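Print | Email this

Sorting cables with a learned gripper: project report
Kerubo Mwakalinga and Gladys Ndung'u

Our project was to collect enough examples for a small arm to learn how to pick a single cable out of a pile. Altell lent us the arm for the term and we ran everything on a bench in the Nzioka building. Collecting began on 2nd January and went on into February.

Each example is one attempt, driven by hand. One of us moves the arm with the hand controller, the other resets the pile and types in the label. The wrist camera and the finger positions are saved together. We swapped jobs after every 160 attempts, as the driver got tired and the grasps became sloppy.

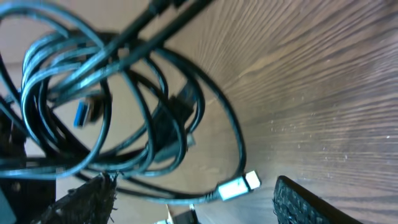
Plugs turned out to be a better target than the cable itself. When we aimed at a loop, the fingers often took hold of two or three strands and the whole pile moved. Aiming at a plug gave a cleaner pull, but only if the fingers were opened wide before coming down. We wrote this into the driving notes after the first week and left the earlier attempts in the set, marked as "old style".

Light was a bigger problem than we had planned for. Metal plug shells can go nearly white on camera and black cables lose their edges in shadow. We moved the lamp between sessions so that the model would not learn one position – this made the labels slower to check.

We finished with 1209 usable attempts. Failed grasps were kept if the label was clear. Training was done with Moder, and the results are in the second part of this report.

Shared 3 times | 2 comments

Fledum: Did you keep the attempts where the cable slipped out halfway?

Gladys Ndung'u: Yes, they have their own label. Ask Kerubo for the sheet.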